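Arari Hard Wax Oil, Clear Matte, 200 ml

I mixed the first batch of this for my own kitchen table, which is pine and was turning orange under the old varnish. I wanted it to stay pale – and it has! Two thin coats, wiped on with a cotton rag, 60 minutes between them.
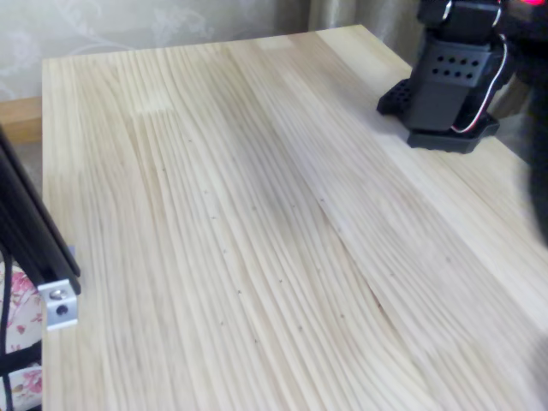
Nayara Leite wrote in to say she gave hers the full 70 minutes in a damp basement and would do the same again, and that one can went further than she'd hoped. Good tip, so I've added it to the label.

Smells faintly of orange peel for a day or so. Lay your rags out flat to dry outdoors, please, never balled up! Ships from Mansilla.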